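Montes Recipe Cards, README

Last updated 2020-03-06

What you get: 2000 recipe cards from the church kitchens and back porches of Erwood, typed up as plain text, one file per card. Spelling is left as found. "Bake till done" is a complete instruction and has been treated as one.

Fields
title: as written, even when it is only "Good One"
source: the cook, if she signed it
oven: degrees Fahrenheit, or "hot"
servings: blank on 78 cards, optimistic on the rest

Known problems
Two cards are the same pie under different names, and both families have been told. Anything filed under "salad" may contain marshmallows — check before serving to guests. Yareli Galindo typed the preserves section; her fractions are better than mine.

License: cook whatever you like. Credit Erwood if it comes out well. 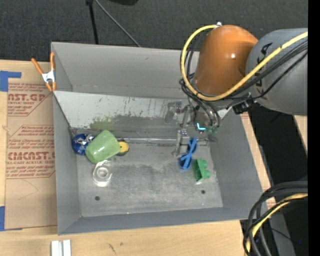 Refugio Alvarado wrote back that the oven field should allow "medium hot" too, as her mother's bread cards use it and mean it.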